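Branamwood Community Help > Words and Reference > Quotations and Sayings

Merging duplicate sayings in a personal collection when the wording and the attribution both differ

Naomi Mutiso

I keep a collection of quotations and proverbs in Kelletti, exported from a set of index cards and then added to from various websites, mainly Laltier. It has reached 2000 entries. I want to print a version of it in April, and before that I need to remove the duplicates.

Exact duplicates are not a problem. The built-in comparison finds them. The difficulty is with entries of this type:

When one door closes, another opens.
When one door shuts, another one opens.
As one door closes another door opens.
When a door closes, look for the window.
When one door of happiness closes, another opens, but we look so long at the closed one that we miss it.

The first three look to me like one saying in three forms. The fourth looks like a reply to it. The fifth seems to be an expansion, or else the first is an abridgement of the fifth, and I don't know which. Between them these five carry four different names in the author field, plus one "Anonymous" and, on a card in my own handwriting, "proverb, Spanish?"

My present fields are: Text, Author, Topic, Where found. Topic is a single field and takes one value.

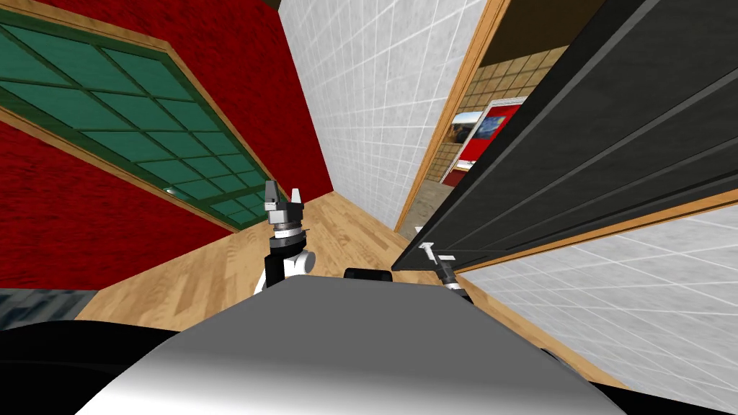

The Topic field is giving me as much trouble as the wording, because I have used it in two ways over the years without noticing. Some entries are filed by the thing named (Doors, Rivers, Bread) and others by what the saying is about (Loss, Patience, Marriage). A large black door off a narrow corridor with a pale plank floor is a door and nothing more, and I have a riddle and two house rules about shutting doors that plainly belong under Doors. The five above have no actual door in them. At present two are under Doors, two under Hope and one under Regret, so a comparison run within a topic never puts them side by side.

What I would like to know:

How close must two wordings be before they are treated as one entry?
Which wording should be the main one?
What goes in the Author field when the sources disagree and none of them gives a book or a page?
Should I split Topic before removing duplicates, or afterwards?

I have tried lowering the match setting in Kelletti. At the lowest setting it paired a saying about doors with one about floors, so I have put it back.

Gareth Garside

Split Topic first. If you remove duplicates while the field is mixed you will be comparing within the wrong groups, as you have found, and you will have to repeat the work.

I compiled a dialect proverb list some years ago with a similar structure and would do it in this order.

Step 1. Take a full copy of the collection and put it somewhere else. Do all of what follows on the copy. Give every entry a permanent number before you change anything and don't reuse a number after an entry has been merged away.

Step 2. Add two fields, Image and Sense. Image holds the concrete noun (door, river, bread). Sense holds the abstract heading. Either can be blank. The riddle gets Image = door and no Sense. The five sayings get Image = door and Sense = whatever you settle on. Allow several values in Sense, because proverbs are seldom about one thing, but keep Image to the nouns that are really in the text.

Step 3. Add a field for a reduced form of the text. This is only for sorting and never printed. Change everything to lower case, take out punctuation, take out the, a, an, one, as, when, and cut verbs back to the plain form. Your first and third both come out as

door close another open (first)
door close another door open (third)

They sort next to each other and can be judged by eye. The second needs "shut" and "close" treated as equal, so keep a short list of such pairs. Mine had 18 pairs and I never needed more. The typical ones were shut/close, start/begin, speak/talk, big/great.

Step 4. Sort by Image, then by the reduced form. Read down the list. Do not let the program merge anything. Use it to bring candidates together and make the decision yourself.
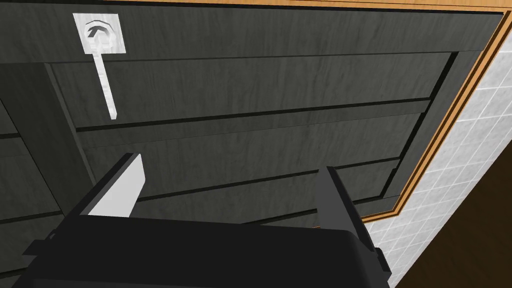

Step 5. Where two entries make the same statement with the same image, merge. Where the second half is different, keep both. By that rule your first three are one entry. The window one stays separate, since the advice it gives is different. The fifth stays separate as well: it adds a fault on the part of the person looking, which the short form does not have.

Step 6. When you merge, keep the losing wordings in a Variants field together with their old numbers and their Where found. Don't delete them. You will come across one of them again on some website and need to know that you have already dealt with it.

Step 7. For the main wording take the oldest one you can find in print. If you can't date any of them, take the shortest. Shortest is an arbitrary rule but it is a rule, and you can state it in the introduction.

On authors I would leave the field empty unless you have a source you could walk up to and open. A name on a quotation site is a claim made by whoever typed it in.

The comparison settings in Kelletti work on letters, so door and floor are close as far as it is concerned. No setting will fix that.

Naomi Mutiso

Thank you. I have run steps 1 to 3 on the copy. A question on step 3: taking out "one" causes trouble where it is a number that matters, as in "One swallow does not make a summer". That becomes "swallow do not make summer". Is that acceptable?

Gareth Garside

Yes. It is a sorting key. It need not make sense.

Anel Joubert

just search the first half of it in quote marks and go with whichever author comes up most. did this for my sister's wedding booklet and it was fine. for the door one the top result is usually right i think

Chepkoech Sang

I would advise against the method in the reply above for anything that is going to be printed. Quotation sites copy from each other. If forty pages give the same name with no book, letter or speech, that is one unsupported claim and thirty-nine copies of it. Frequency measures copying.

I agree with most of what Gareth has set out and will only add to it on the Author field, where I think blank is the wrong answer. A blank field can mean "no author known", "not looked up yet" or "looked up and names found but none supported". Those are three separate states and you will need to tell them apart when you come back to the file. I use two fields.

Author: the name, only when there is a work, an edition and a page. Otherwise the word Proverb or the word Unknown.

Credited to: every name found, each with the place where it was found.

Then a third, Status, with the values Confirmed, Unconfirmed, Not checked. Your fields after all this would be:

Number
Text
Reduced form
Variants
Image
Sense
Author
Credited to
Status
Where found

Ten is more than you had, but only Text, Author and perhaps Sense need to be printed.

For a saying with several names against it, the printed line can read "Proverb; often credited to" followed by nothing more than the names. Some compilers put "attributed", which readers tend to take as meaning that an authority has done the attributing. "Credited to" is plainer.

Two points on judging the direction of borrowing, which Naomi asked about for the first and fifth. Long versions with an explanatory second clause are often expansions of an existing proverb, and the person who added the clause then receives credit for the whole. The reverse happens less often, when a sentence from a book is trimmed until it sounds like a proverb. Length on its own will not settle it. Look in a dated dictionary of proverbs for the short form. If the short form is recorded before the credited author was born, the matter is closed and the author gets the second clause at most.

For "proverb, Spanish?" on the handwritten card: keep the question mark. Nationality labels are less reliable than authors' names. The same saying can turn up labelled with four different countries, and in most cases it exists in all of them. Don't print a nationality unless you have the saying in that language with a source.

One disagreement with step 5. I would not keep the window version as a fully separate entry. It depends on the reader knowing the door version. I add a See also line between the two so that they print on the same page.

Naomi Mutiso

I have added Credited to and Status. Everything is set to Not checked for the moment except the entries from the printed dictionary, which already had page numbers on the cards.

The See also line works if I sort the printed version by Image, but I had meant to sort it by Sense. If the door saying is under Hope and the window saying is under Persistence they will be some distance apart. Do you repeat the entry under both headings or give a cross-reference only?

Chepkoech Sang

Cross-reference only. Print the full text once, under the first Sense value, and under any other heading give the opening words and the entry number. If you repeat the text in full you will correct one copy and miss the other.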